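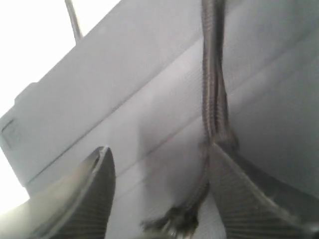
Figure 7.1 Pale gray plastic surface with raised edges and a diagonal seam.

Chapter 7
Announcing Results: The Company Release and the Online Audience

Chapter 6 dealt with paid placement. This chapter covers the release a company issues under its own name, with particular attention to firms whose sales come mainly through a founder's online channel. Such firms often have no sales force and no store network. The release is therefore read by three groups at once: reporters, prospective customers, and people who may lend to or invest in the firm. A sentence written for one group will be read by the other two.

After completing the chapter, the student should be able to identify the required elements of a release, separate audience figures from sales figures, attribute a quotation correctly, and prepare a correction.

7.1 Terms

A release is a written statement issued by a company for publication by others. The issuer is the company named as the source. The distributor is the service that carries the release to news outlets; it does not, as a rule, check the content. The dateline gives the place and date of issue. The boilerplate is the standing paragraph about the company that closes each release and is kept the same from one to the next until the facts in it change.

A reach figure counts exposures: views, impressions, opens. A response figure counts actions: sign-ups, orders, returns. A revenue figure is stated in money and belongs to an accounting period. The three kinds are related but cannot be converted into one another without further data.

7.2 The Jetby Release

The case used throughout this chapter is Jetby, a small seller of online courses in bookkeeping for self-employed tradespeople. Its founder, Huguette Deschamps, published a series of short instructional videos beginning in June. The company issued its first release the following month under this dateline and opening:

PLORSIDE, Jul 31, 2019. Jetby, a provider of online bookkeeping courses, today announced that 1003 customers have enrolled in its introductory course following the launch of a free video series by founder Huguette Deschamps.

The opening names the issuer, the business it is in, the event, and one figure. The figure is a response figure. A reader may still ask whether "enrolled" means "paid." In the Jetby case it did not. The enrollment count included 168 persons who held free trial places, and the second paragraph of the release should have said so. Section 7.5 returns to this omission.

Note also the word "following." It states an order in time and makes no claim of cause. Had the writer used "as a result of," the company would have needed a record showing how each customer arrived at the order page. Jetby kept no such record before July.
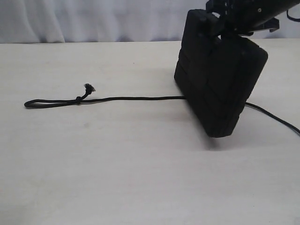 7.3 Order of Content

The conventional order is headline, dateline, opening paragraph, supporting figures, quotation, availability or price, boilerplate, and contact. The order reflects the practice of editors, who shorten from the bottom. Any qualification needed to read a figure correctly must stand in the same paragraph as the figure. A qualification placed in the boilerplate will usually be lost.

Length is a matter of judgment. A release of 300 words is enough for a single announcement. Where two announcements are ready at once, two releases are normally issued.

7.4 Quotations

A quotation is attributed to a named person with a stated position. It may be drafted by someone else, provided the person quoted has approved the exact wording before issue. Approval should be in writing and kept with the release file.

Jetby's outside agency, Rostami, drafted two quotations for the founder. The first repeated the enrollment figure and was removed as redundant. The second explained why the course was limited to sole traders, and it was kept. A quotation should carry reasons or opinion. Figures belong in the body, where the company answers for them.

7.5 Corrections

A correction is issued through the same distributor as the original, carries the original headline preceded by the word "Correction," and states both the earlier wording and the new wording. It should be issued as soon as the corrected facts are confirmed.

Jurau, the distributor in this case, accepted corrections up to 15 days after issue. Jetby submitted its correction within that period. The revised paragraph gave the enrollment count and the number of trial places in a single sentence. The text of both versions is reproduced at the end of the chapter, and Exercise 4 asks the student to compare them.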